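Vellby Help Center > My requests > Fruit baskets and storage

Request: Fruit at the bottom of the basket going soft before the top is eaten
Opened by: Han-gyeol Bae
Site: Ahn building, Etville
Product: Rondeo basket, mixed fruit, refilled
Status: Solved
Priority: Normal

Han-gyeol Bae
Opening this for our site. We have a Rondeo basket, the orange one, refilled from a Vellby mixed fruit box that comes in the morning. There are 22 people here and in theory the box is the right size for us. In practice we throw out part of it every time. The top layer is fine. By the fourth day the peaches underneath are soft on one side and the grapes at the bottom are sticky and starting to smell like wine. The last 2 boxes were both like this. The ones before that, in February, were OK or at least nobody complained.

I don't think the fruit arrives bad. I open the box myself and it looks good. Something goes wrong between the box and the end of the week. What should I check?

Vellby Support
Thank you for the details. A few questions before we look at your delivery history.

Is the basket kept at room temperature or in a refrigerator overnight?
Is the fruit washed before it goes into the basket?
Is the basket near a window, a coffee machine, a dishwasher or a heating vent?
Is old fruit taken out before new fruit goes in?
Does the melon go into the basket whole, and if so, when?

Han-gyeol Bae
Answers in the same order.

Room temperature all week. The fridge was tried once, see below.
Yes, washed. All of it, in the sink, then into the basket.
No window near it. Coffee machine is in the other room. I held my hand near the counter and couldn't feel any warm air from anywhere.
Mostly. If there's an apple or an orange left that looks good it stays at the bottom and the new ones go on top.
Whole, same time as everything else. It's the biggest thing so it goes in wherever there's space.

On the fridge: in the second week somebody moved the whole basket in there overnight. The display on the fridge says 38. The peaches came out mealy and people didn't like them cold, so we stopped.

Vellby Support
That helps. Two of your answers stand out, the washing and the leftover fruit at the bottom, but we would like to see how the basket is filled before suggesting a change. Could you attach a photo of it when full? Please also tell us how long the fruit has to dry after washing.

Han-gyeol Bae
Photo attached. Drying time is basically none. It gets shaken over the sink and goes in.

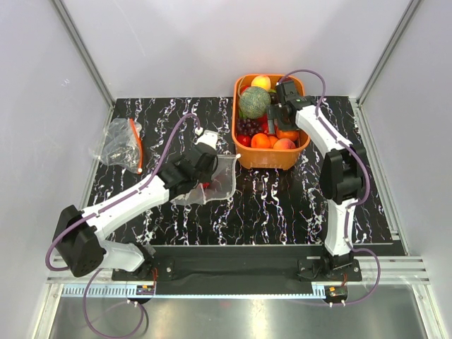

The basket itself is the deep version of the Rondeo. I looked it up on the order and there was also a shallow one, but whoever set up the account picked deep, I assume to fit the melon. It stands on the black top with the white veining, toward the back. The walls are smooth, so whatever water comes in with the fruit goes down and stays there. As for the order of things, I can see the melon ended up right in with the grapes, and there's a peach against the front wall with an orange one lying above it. I wasn't thinking about what goes on what. I don't know if the grapes are supposed to be separate, the card in the box doesn't say.

Vellby Support
Thank you, the photo is clear. We see several things that would each shorten the life of the fruit.

1. Water. Fruit washed and put straight into a deep basket stays wet at the bottom. Grapes suffer first. Citrus and apples put up with it longer, and this is why they may look fine when you pull them out.

2. Weight. A whole netted melon is heavy enough to bruise a ripe peach in a day. Bruises often don't show until later, so the fruit can look perfect when you fill the basket.

3. Ripening gas. Ripe melons and peaches give off ethylene, and so do ripe apples. In a deep basket everything sits close together and ripens faster. Leftover fruit underneath adds to this.

4. Everything out at once. A week of fruit in one basket means the last pieces have been handled all week by people looking for the one they want.

Please try the following with your next box, and change one thing at a time if you can. If you prefer to change it all at once that's also fine, but then we won't know which part mattered.

Step A: Empty the basket completely before refilling. Wash and dry the inside with a cloth. Any leftover fruit goes in a separate bowl, to be eaten first.
Step B: Don't wash the grapes and peaches until they are eaten. Leave a note next to the basket.
Step C: Keep the melon out of the basket. Stand it on the counter by itself. Once it is cut, it goes in the refrigerator in a closed container.
Step D: Put firm fruit at the bottom and peaches on top in a single layer. Put the grapes in a bowl of their own.

Your refrigerator temperature is fine for grapes and for cut melon. It isn't good for peaches that haven't finished ripening, and that would explain the mealy texture you had.

Han-gyeol Bae
OK. I'd like to keep washing the rest because people here take an apple and eat it on the way back to their desk. Can I wash it if I dry it properly?

Vellby Support
Yes. Spread it on a clean dish towel and leave it until there is no water around the stems. The dip at the stem end is where it collects.

Han-gyeol Bae
Log from the next box, in case it's useful.

Day one. Took everything out. There was a brown ring of something in the bottom of the basket and one grape stuck to it, dried flat. Cleaned that. It took hot water and a few minutes of soaking. Leftovers were one orange and one apple, both into a bowl. Washed the apples, oranges and plums and left them on towels. Did not wash peaches or grapes. Did steps A and B only, the melon went back in the basket as before but I put it in first this time so it wouldn't be on top of anything.

Day two. No change, everything looks good. The note fell down, taped it back up.

Day three. Grapes good. No smell. One peach soft on the side that was touching the melon. Ate it, it was fine, just very ripe.

Day four. This is usually when it goes wrong. Grapes are still dry and firm, there's not many left. Two more peaches soft, again from the melon side. Melon itself smells strong and is ready to cut. The oranges and apples are unchanged. Nothing on the bottom of the basket when I lifted the fruit.

So the grapes were the water, I'm fairly sure. The peaches are something else.

Vellby Support
That matches what we would expect. For the next box please add steps C and D and see if the peaches hold.

Han-gyeol Bae
Second log.

Melon on the counter from the start, standing on a folded towel so it doesn't roll. Grapes in a cereal bowl. Apples and oranges at the bottom of the basket, then plums, then the peaches in one layer on top. With the melon gone the basket isn't full, which looked a bit odd to people and I got asked twice if the delivery was short.

Day two. People take the peaches first now, since they're on top. Maybe this was the whole issue with them going soft underneath. Before, you had to dig.

Day three. No soft peaches. One left.

Day four. No peaches left at all, so I can't tell you how long they would have lasted. Cut the melon in the morning and put it in the fridge in a box with a lid. It was gone by lunch. Previously the melon was the thing that never got eaten, I usually took it home.

Thrown away this week: a few loose grapes and one plum with a split skin. I think the plum was split when it came.

Vellby Support
Thank you, this is a very good result. We have credited the plum. Is there anything else you would like us to look at before we mark this as solved?

Han-gyeol Bae
Two things.

The card in the box should say not to wash the grapes ahead. It has a recipe for a salad on it and nothing about storage.

Also, could the account be switched to the shallow basket? The deep one was chosen for the melon and the melon isn't going in it anymore. If there's a fee for the swap then leave it, it works as it is.

Vellby Support
We have passed the comment about the card to the packing team in Etville. They already have a storage sheet for our larger boxes and will look at adding it to yours.

A basket swap is free once per account. The driver will bring the shallow Rondeo with your next delivery and take the deep one back – please have it empty and rinsed. We recommend the same order of filling, firm fruit first. The shallow basket holds fewer pieces, so you may need to keep some of the apples in the box until there is room. A cool cupboard is fine for that.

Han-gyeol Bae
Good, thanks. There's a cupboard under the sink but it has the cleaning stuff in it, so they'll go on the shelf in the hall. You can close this.

Status changed to Solved

Han-gyeol Bae
Adding a note after the swap. Shallow basket arrived, driver took the other one. The apples that didn't fit are on the hall shelf with the lid of the box open. Peaches were harder than usual this time, so I've left them out on a towel and will put them in tomorrow or the day after. No reply needed.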